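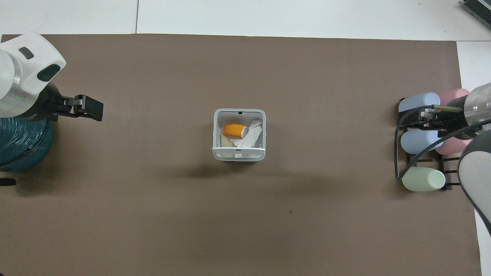
Call for participants: Lirno Community Choir, spring season

Lirno is looking for new voices! We are a mixed choir based in Driltcombe, we have been singing together since 1978, and this winter we have room for up to 10 new members in all sections. Tenors, we would especially love to hear from you, but altos, basses and sopranos are just as welcome.

You don't need to read music. A good share of us learned by ear, and our director, Giuliana Inga, sends out practice tracks for every part before each block of rehearsals. If you can hold a tune in the car and you like being around other people, you have what we need. Some of our steadiest singers hadn't sung a note in public since grade school.

What we're singing

The spring program is a mix of work songs, a handful of rounds, two Portuguese folk songs arranged by our accompanist Marcelino Lopes, and a longer piece in four movements that Giuliana has wanted to do for years (she is very excited about it, and after the first read-through so are we). The Portuguese is written out by sound in your folder, and Marcelino goes over it slowly at the start of rehearsal.
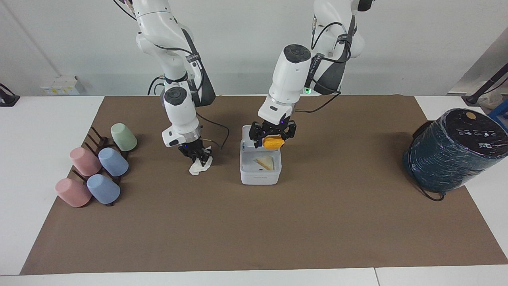 Rehearsals run for two hours with a tea break in the middle. We warm up together, split into sections, then come back and put it all in one room, and that last half hour is usually the best part of the week. The concert will be at Pacheco Hall in Hirnton, with one dress rehearsal the night before. Please try to make that one even if you have to miss a few others.

Who can join

Anyone 16 or over. Singers under 18 need a signed form from a parent or guardian. Dues are $40 for the season, which covers your folder, the practice tracks and the hall. If that's a stretch, send us a note and we'll work it out quietly.

How to sign up

Write to the choir at Room 316, Pacheco Hall, Hirnton, or stop by the front desk there and ask for a singer's card. Tell us your name, the part you think you sing (a guess is fine) and whether you need large-print music. Giuliana will set up a short, friendly voice check, just a few scales at the piano so she can seat you in the right section. It is not an audition and everyone gets a place until the sections are full.

New members start in February. Come and sing with us!

Posted Oct 22, 2025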